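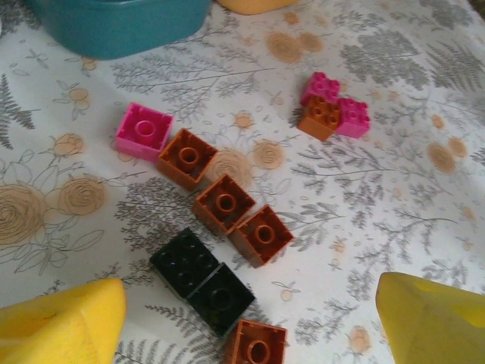

Trier les briques par couleur : vos méthodes ?

Tamis
Je me lance enfin dans le tri des petites briques 2x2 : rose, orangé, noir. J'étale tout sur une nappe à fougères, c'est joli et ça ne glisse pas ! Un bac par couleur, au fond de la table. Qui fait pareil ?

Grota
Moi ! Mais par forme d'abord. Avec 1000 briques du même orange au fond d'un bac, bonjour pour retrouver la bonne...

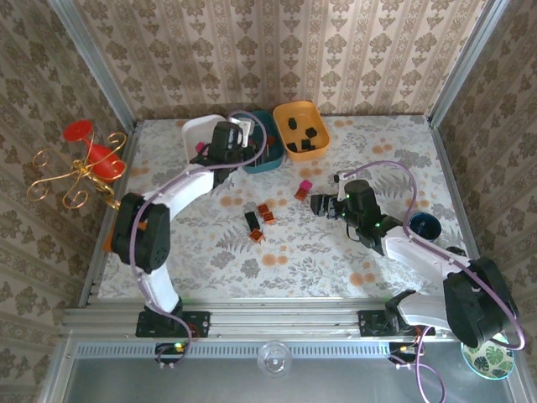
Nantes, novembre

Tamis
Oui mais moi je n'ai que des carrées, Grota ! Les bacs en rang contre la tapisserie à rayures, blanc, sarcelle, jaune orangé. Le rose va dans le blanc et j'adore le contraste.

Fitzsimmons
Pas d'accord pour la nappe. Les motifs fatiguent l'œil, un drap uni et on va deux fois plus vite. Je fais des poignées de 200 maxi.

Brelton
Ah non, la nappe fleurie c'est tout le charme ! Par contre retourne tes briques tenons vers le haut, l'orangé et le noir s'empilent mieux ensuite.
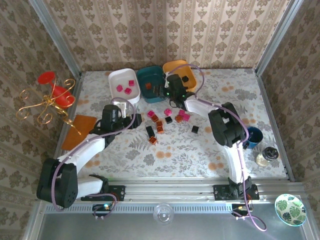

Re : le point couleurs

Tamis
Rose à gauche, orangé au milieu, noir à droite, je ne change plus rien :) Il en reste au centre de la nappe, surtout du rose et de l'orangé.

Fitzsimmons
Bon, c'est chouette quand même. Mais je garde mon drap !

11 réponses · 6 partages
Contact | Haut de page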